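Countertop Compost Bins: Your Questions, Minus the Sales Talk
Lakstead Household Waste Notes
Last updated August 6, 2025

Do I need a special bin to save food scraps?
No. The town of Lakstead collects scraps from any closed container you empty into the curbside cart. An old ice cream tub works. If you want something nicer to look at, buy it, but don't expect the scraps to care.

Are charcoal filters worth it?
We doubt it. The filter slows the smell for a few weeks, then you are asked to buy another one. Emptying the bin every two days does more and costs nothing.

What about "compostable" bags?
Read the small print. Many of them break down only in a hot industrial pile. The Prurkomus site, where our scraps go, pulls them out with the regular plastic. Use newspaper or nothing.

The ad says the lid is airtight. Is it?
Maybe on the day you buy it. Lids warp in the dishwasher and crumbs get under the rim. Press down on all four corners before you trust it, and be wary of any seller who can't tell you whether a replacement lid is sold separately.
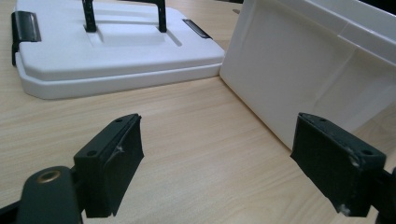
White plastic lid with a black carrying handle.

Can I carry a full bin by the handle on the lid?
Only if the maker says so, and even then keep a hand under it. Wet scraps are heavier than people expect.

Do electric "composters" make compost?
Mostly they dry and grind. What comes out is dried food, and it can go moldy once it gets damp again. The Mota model we were lent in February costs $900. You can buy a lot of shovels for that.

Will I save money on my trash bill?
Not much. Pistville residents who moved to the smaller trash cart pay $132 a year less, but you have to ask for the smaller cart. Keep the big one and you save zero.

Is it true that food scraps will be banned from the trash?
There is a county target to that effect for 2032. Targets have slipped before. We will update this page if it turns into a rule with a date and a fine attached.

My bin has fruit flies. What now?
Empty it, wash it with hot soapy water, and keep fruit peels in the freezer until pickup. The vinegar trap catches some flies. It won't fix a bin that sits full for a week.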